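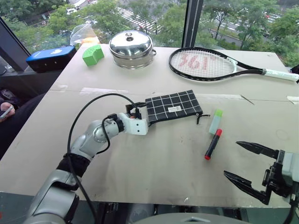 strtol returns 0 and I can't tell if it's an error

Posted by gretthorpe_dev, Sep 25, 2020

I'm reading a text file of meter readings in C, one number per line. I used atoi at first and it was fine until somebody typed a letter O in place of a zero. The reading came through as 0 and the totals for Grirkdale were wrong for a whole month before we spotted it.

I've switched to strtol but I still get 0 for a bad line. Some of the real readings are 0, so I can't just throw those out. What is the normal way to check?

kettle_lead:
Use the second argument. You pass the address of a char pointer and strtol sets it to the first character it didn't use. If it's the same as the start of your string, there was no number there at all.

char *end;
errno = 0;
long v = strtol(line, &end, 10);
if (end == line) { /* no digits */ }

Set errno to 0 before the call, as above. The function doesn't clear it for you.

gretthorpe_dev:
Thanks. That catches "abc" but a line like "476x" still gives me 476.

kettle_lead:
Then check what end points at afterwards. If it isn't '\0' or '\n', there's rubbish after the number.

oddparity:
I'd just use sscanf with "%ld" and check it returns 1. It's one line and everyone can read it.

kettle_lead:
sscanf with "%ld" will also return 1 for "476x", so he is no better off. And if the value is too big for a long the behaviour is undefined. strtol gives you LONG_MAX or LONG_MIN and sets errno to ERANGE.

oddparity:
They're meter readings. They are not going to be too big for a long. You can add %c after it and check the return is still 1, if the trailing bit matters that much.

bramble77:
With %c you pick up the newline from fgets as well, so a good line returns 2. Put a space before the %c and it skips the newline. I still prefer strtol for anything that comes from a file people edit by hand.

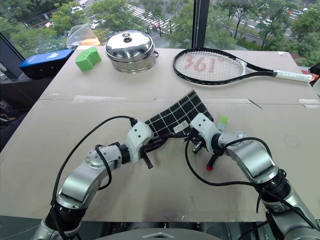
The patterned cloth held at both sides.

gretthorpe_dev:
I went with strtol and the end check. Out of 2,906 lines it rejected 83. Most of them had a space and then a carriage return at the end, from the machine at Clalside, so I now skip white space after the number with isspace before I test for '\0'. The rest were real typing mistakes.

kettle_lead:
Good. Cast to unsigned char when you call isspace. A plain char can be negative if there's an odd character in the file.

oddparity:
Fair enough, I'll give you the carriage returns. I still think it's a lot of code for reading a number.

Comments

halfstop: Had the same problem with a leading zero. Base 0 in the last argument reads 0648 as octal and stops at the 6, 8 and 9 aren't the only ones to watch but 8 is the one that got me. Use 10.

bramble77: @halfstop the 6 is a valid octal digit, so it stops at the 8. You get 52. Agree about using 10.

halfstop: Yes, my mistake.

Recent threads
fgets leaves the newline in my buffer
Why does printf show a negative number with %d
Jayasinghe parser won't build after moving folders
Reading a CSV line with empty fields
Is it safe to call free on NULL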